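Gelora 90 Solar Home Kit

Off-grid power kit: panel, battery box, four lamps, two phone ports

Reviewed for the equipment list by Nives Sala

Price as tested: $452, shipping not included

Stock: usually ships in November if ordered before the rains end

We carry the Gelora 90 because people keep asking for it. We have doubts about several things the maker says, and they are set out below so you can read them before you pay.

What the maker claims

The box says "whole home power." It will not run a whole home unless the home has four lamps, a radio and a couple of phones. A small fan is possible for part of the evening. A refrigerator is out of the question, and so is a kettle, an iron or a power tool. If your household already owns any of these, look at the larger kits or wait for the grid line if there is a believable date for it.

The 90 in the name is the panel's rating in watts. That rating comes from a test bench with strong, even light. On a real roof, with dust on the glass and a bad angle, expect a good deal less. Our tester, Prodromos Kontogiannis, never saw the full figure on the meter, even at noon with a clean panel.

Who buys it

Mostly clinics' outreach staff, village shops and families past the end of the line. Zotcombe, the importer, likes to say its customers are "connected." We'd be careful with that word. A lamp and a phone port are worth having, and a child can read by them, but counting that home as electrified next to one with a meter and a wall socket makes the numbers look better than the evenings do. Ask any seller who quotes access figures which kind of home is being counted.

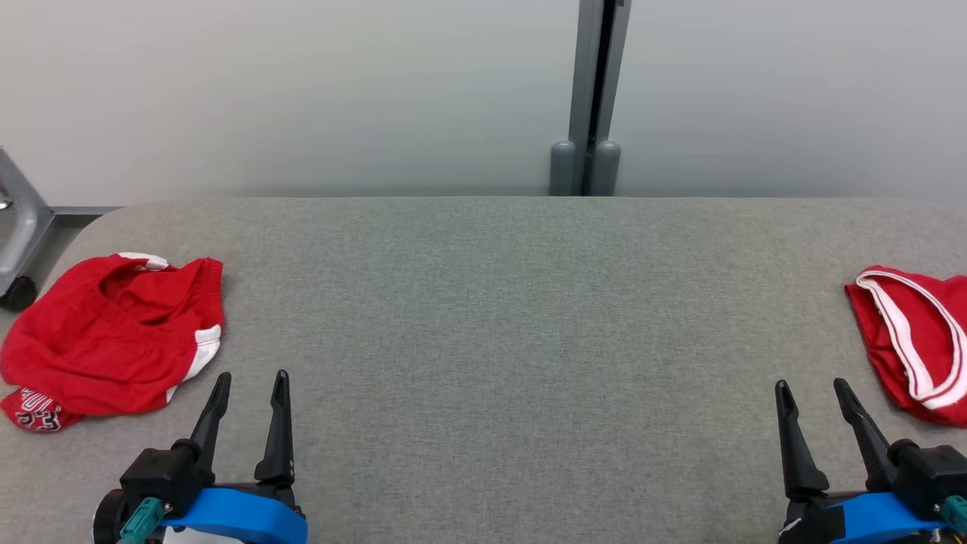 What you get

Panel with folding bracket
Battery box with charge meter
Four lamps, each on its own switch and cord
Two phone ports on the front of the box
Roof screws (bring your own sealant, the tube in the kit is too small)
One printed manual, badly translated

Battery life

The maker promises 3,960 charge cycles. Benedikt Pfeiffer asked Zotcombe for the test report behind that number and got one that stopped at 3,378, with the rest filled in by a projected curve. It may well hold up. But the testing was done in a cool room, and batteries in hot places wear out faster. Put the box indoors, off the floor, with air on all sides. Do not set it under a metal roof in the loft, whatever the drawing in the manual shows.

A replacement battery can be ordered through us. We will not quote a price for one several years from now, and we'd be suspicious of anyone who did.

Pay-as-you-go version

There is a locked version that you pay off by phone. When a payment is missed, the lamps go off. Sandro Marchetti went through the contract and found that the total comes out well above the cash price, and that the box needs a phone signal to accept a new code. If the signal in your area is poor, you can be paid up and still be sitting in the dark. We sell the unlocked kit only.

Warranty

Two years on the battery box, one on the lamps, none on the cords. The cords are what breaks. Ridcombe makes a heavier set that fits the same plugs, and we suggest adding it to the order.

Claims go through the importer. Keep the receipt and write down the serial number before the panel goes on the roof, as it is printed on the back. Ermanno Russo handles claims at our end and will want both.

Related items: Ridcombe cord set, roof sealant, spare lamp, replacement battery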